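Schusstechnik mit dem Innenspann: So bleibt der Ball flach

Viele Freizeitspieler treffen den Ball zwar hart, aber zu weit unten. Er steigt dann über das Tor. Die folgende Anleitung beschreibt den flachen Schuss mit dem Innenspann aus einer Entfernung von 17 Metern. Sie setzt voraus, dass Sie einen ruhenden Ball sauber über kurze Strecken passen können.

Was Sie brauchen

Einen Ball der Größe 5 mit normalem Druck, ein Tor und vier Hütchen. Auf Kunstrasen eignen sich Schuhe mit kurzen Noppen, auf weichem Naturrasen dürfen die Stollen länger sein. Wärmen Sie sich vorher 7 Minuten auf, vor allem Hüftbeuger und Adduktoren.

Schritt 1: Der Anlauf

Legen Sie den Ball ab und gehen Sie vier Schritte zurück, dann einen zur Seite. Rechtsfüßer stehen links hinter dem Ball. Laufen Sie schräg an, die ersten beiden Schritte kurz, der letzte deutlich länger. Wer gerade anläuft, bekommt die Hüfte nicht auf und trifft meist mit der Spitze.

Schritt 2: Das Standbein

Setzen Sie den Standfuß eine knappe Fußbreite neben den Ball. Die Fußspitze zeigt in Schussrichtung, das Knie ist leicht gebeugt. Steht der Fuß zu weit hinten, lehnt sich der Oberkörper zurück und der Ball hebt ab.
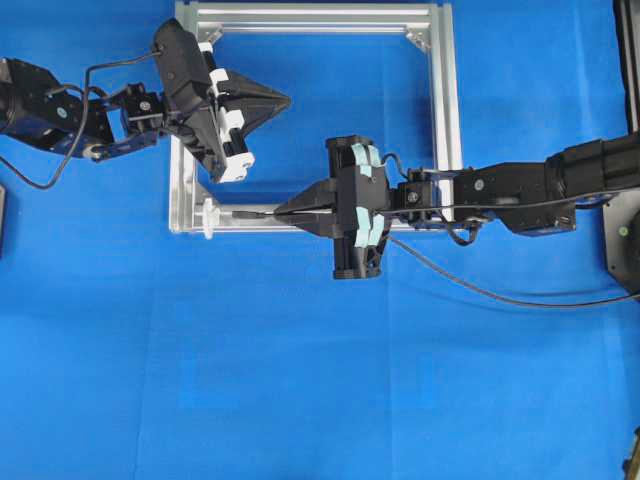
Brunello Sala merkt dazu an, er lasse seine Spieler den Standfuß anfangs ohne Schuss üben: anlaufen, aufsetzen, stehen bleiben. Erst wenn das zehnmal hintereinander passt, kommt bei ihm der Ball dazu. Bei Kindern dauere das manchmal drei Einheiten.

Schritt 3: Der Treffpunkt

Das Fußgelenk ist fest, die Fußspitze zeigt nach unten und etwas nach außen. Getroffen wird der Ball mit der Innenseite des Spanns, genau auf halber Höhe. Der Oberkörper bleibt über dem Ball, der Blick ebenfalls — auch noch kurz nach dem Kontakt.

Schritt 4: Durchschwingen

Ziehen Sie das Bein in Richtung Ziel durch und halten Sie es dabei niedrig. Der Gegenarm schwingt nach vorn. Landen Sie nach dem Schuss auf dem Schussbein, das nimmt den Schwung mit.

Übungsform

Stellen Sie je zwei Hütchen einen Meter neben den Pfosten auf die Torlinie, sodass links und rechts ein schmales Ziel entsteht. Schießen Sie abwechselnd in beide Ecken, zehn Schüsse pro Seite, danach zwei Minuten Pause. Drei Durchgänge reichen. Lässt die Konzentration nach, brechen Sie ab — müde Beine gewöhnen sich schnell eine falsche Haltung an.

Häufige Fehler

Ball steigt: Standfuß weiter nach vorn, Oberkörper nach vorn.
Ball dreht stark nach innen: Er wurde zu weit außen getroffen.
Kein Druck: Das Fußgelenk war locker oder der letzte Schritt zu kurz.

Für den schwächeren Fuß gilt derselbe Ablauf spiegelverkehrt. Beginnen Sie hier mit halber Distanz und ohne Torwart.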